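Kirkix > Lighting Notes > Grow Light FAQ

I'm Ritu, and I swap out LED drivers and boards for a living, mostly in small greenhouses near Undville. These are the things people ask me over and over, so I finally typed them up!

Why do my LED bars flicker when I dim them?

Nine times out of ten it's the dimmer and the driver not getting along. An old wall dimmer made for incandescent bulbs chops up the power in a way many LED drivers hate. Check the driver label for the dimming type first (0-10V, PWM or phase cut), then buy the dimmer to match.

Can I run two bars off one driver?

Sure, if the driver can handle the load. Add up the watts and leave yourself some room. My own Kanaujia bars draw 29 watts each and I run 2 per driver, no trouble so far.

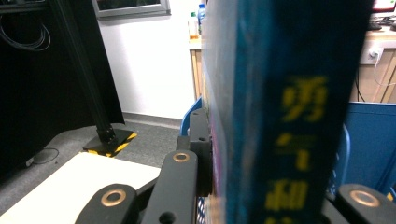 Do far-red LEDs replace the white ones?

They're an extra. Plants still need the white or the red and blue to do most of their growing, and far-red on its own gives you tall, floppy seedlings. I keep mine on a separate switch, which I love, because I can play with it at the end of the day.

How hot is too hot for the board?

Go by the maker's case temperature limit, measured at the little marked spot on the board (usually labeled Tc). Don't go by how the heat sink feels to your hand. I did that for years, oops.

Do you sell the Fleretti drivers?

Not anymore, I ran out in February. Emil Riedl may still have a few, so ask him!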